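Chapter 4
Planning and Budgeting for a Robot Cell

After working through this chapter, the reader should be able to separate purchase price from installed cost, prepare a simulation stage as a line item, and write a gripper specification that a supplier can quote against.

4.1 Why the purchase price misleads

A first equipment request usually names one figure, the price of the arm. The figure is easy to obtain and easy to defend, and it covers only part of what the site will pay. Mounting, guarding, cabling, the gripper, software seats, operator training and spare parts are often left to later requests, where they compete with other departments for the same funds.

In this book, installed cost means every expense incurred up to the day the cell is accepted. Running cost means every expense after that day. The two are kept on separate sheets. Simulation work done before the purchase order belongs to installed cost, even when the order is never placed.

4.2 The simulation stage

A simulated workspace lets the planning team test reach, clearance and approach angle before hardware is ordered. It also shows which parts of the task are poorly defined. A request that reads "pick up items from the counter" has to be turned into a counter height, a set of objects and a range of gripper openings before any model can be built.

The kitchen task used throughout this chapter was prepared for the Dratby site by Joyce Kashindye. It concerns small objects on a countertop with cabinets below, a layout in which the arm must work close to a front edge.

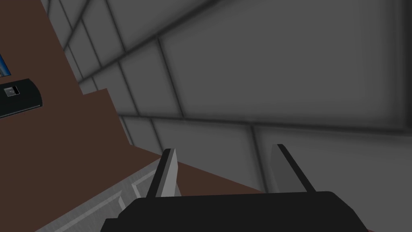 Figure 4.1 Simulated counter task, viewed from behind the gripper. The two fingers are apart and empty.

Views of this kind are useful at the quotation stage for one reason in particular. The palm housing is much wider than either finger, and it is the housing that tends to set the clearance needed near walls and cabinet fronts. Buyers who specify only finger length and opening leave the larger dimension to the supplier.

The simulation stage at Dratby was budgeted at $3,590. Of this, $493 paid for a software seat and the remainder for staff time. Both amounts were entered before any supplier was contacted.

4.3 Specifying the gripper

The gripper specification should state the following:

Maximum and minimum opening between the fingers
Overall width and depth of the housing
Fingertip shape and surface
Largest object weight, with the margin used
Replacement interval for wearing parts

Flat-ended fingers suit boxes and slabs. They are less suited to round or tapered items, and a thin object lying flat may offer too little height for a side grasp. Where the object list includes such items, the request should allow for a second set of fingertips – ordered with the first, so that both are covered by the same acceptance test.

4.4 Comparing quotations

Two suppliers, Kundow and Avlow, quoted for the Dratby cell. Kundow included installation and 20 hours of training. Avlow listed both as options. Shireen Hlongwane, who reviewed the quotations, placed them on a common sheet before comparing totals, and marked each blank entry as "not quoted" instead of zero.

Payment terms were also entered. Kundow asked for 80 percent on delivery and the balance on acceptance. A large payment before acceptance weakens the buyer's position if the cell misses its cycle time, and the planning sheet should show the date on which each payment falls due.

Section 4.5 sets out the common sheet in full and explains how each row is completed.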